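Wash day at Trekstead

The robot has got hold of a sock's worth of nothing. It closes its fingers, lifts, pauses, and comes up empty from the bin. A dozen of us lean forward at once. Down it goes again, a touch to the left this time, and when it rises there is a long dark sleeve hanging from it, and then the rest of the top. Someone behind me whispers "yes!" as if a putt had dropped.

I have been to plenty of open days where robots did grander things. I've seen them weld, paint and stack crates to the ceiling. I can't remember one where the audience cared so much. Everybody in the room at Trekstead has done this job, probably that same week, and everybody had an opinion on how it ought to be done.

Trekstead is a research workshop on the upper floor of what used to be a seed merchant's, and on February 12, 2019 it let the public in for an afternoon. Most of the building is taken up by small firms with nothing to do with robots (there's a very good framer on the ground floor). You go up a staircase that smells of floor polish, sign a sheet, and there's the laundry corner, with two rows of folding chairs set out in front of it.

The project is called Trilo, and its aim is easy to state. A bin of dirty clothes goes in at one end and a loaded washing machine comes out at the other, with the door shut. Morven Lamont, who leads it, told us she had expected the door to be the hard part.

"We spent a whole August on the door," she said. "Hinges, latches, how hard to pull. Then we got to the clothes and realised the door had been a holiday."

A door is always the same shape, and it swings the same way every time. A T-shirt has no shape worth speaking of. Drop it twice and you get two different heaps, and the robot has to look at each heap afresh and decide where to grab. Pick it up by the hem and it hangs one way, pick it up by the collar and it hangs another, and in either case a bit of it may still be tangled up with the thing underneath.

Dark clothes make it harder still. In a pile of black on black, the folds and the shadows look much alike to a camera, and it becomes difficult to say where one garment stops and the next begins. The team could have made life easy for themselves with a bin of bright towels. They put on a dark wash, and I liked them for it.

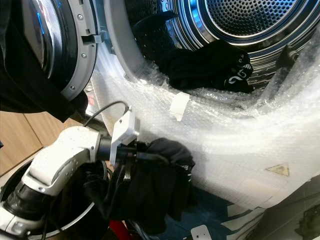 Trilo brings another dark garment up to the open drum, with more still to come in the bin.

Getting from bin to drum is where I found myself holding my breath. The arm has to carry a swinging piece of cloth up to a round hole, get it past the rubber lip and let go of it far enough in that it stays put. A sleeve left trailing over the edge will catch in the door. People deal with this by giving the whole lot a shove with the flat of the hand, usually without looking. Malsha Miah, who writes much of the software that plans the arm's movements, said the shove is her favourite problem at the moment. She demonstrated it for us with her own elbow, twice, to laughter.

"You don't know you're doing it," she said. "You feel that it's gone in. We have to work out what that feeling is."

The gripper comes from Presema, and the team has changed it a good deal since it arrived. They talk about it fondly and a bit wearily, the way people talk about an old car. Too light a grip and a heavy pair of joggers slides straight out. Too firm and it pinches up two garments together, which sounds like a bonus until the second one falls on the floor halfway across.

Things did fall on the floor. I want to be fair about this, as Lamont was. The team has now logged 2000 attempts at picking up and loading single items, and she put up a chart with the bad weeks left in. The run we watched took 42 minutes from first grab to closed door. A man in the front row pointed out that he could do it in one, and Miah agreed cheerfully that he could, and asked if he'd like a job.

What won me over was how much the robot managed by itself once it was going. When it missed, it looked again. When a shirt slipped halfway, it put the arm back down over the spot and had another go, with no one touching the controls. There's something very likeable about watching a machine be patient with a pair of leggings.

Afterwards there was tea, and a chance to try steering the arm by hand. I got one vest into the drum on my fourth go and was far more pleased with myself than the feat deserved. A girl of maybe nine did it first time, then did it again to show her brother.

I asked Lamont where it all leads. She was careful. Care homes and hospitals handle mountains of washing, she said, and plenty of people find bending down to a low machine painful or can't do it at all. Her group has begun talking to Pärn, a small maker of home aids, about what a useful version might look like. She wouldn't put a year on it, and she changed the subject to socks, which Trilo still can't find reliably at the bottom of the bin.

The next open afternoon will be in August, when the team hopes to show unloading as well. Wet clothes weigh more and cling to each other, and Miah is already dreading the duvet cover.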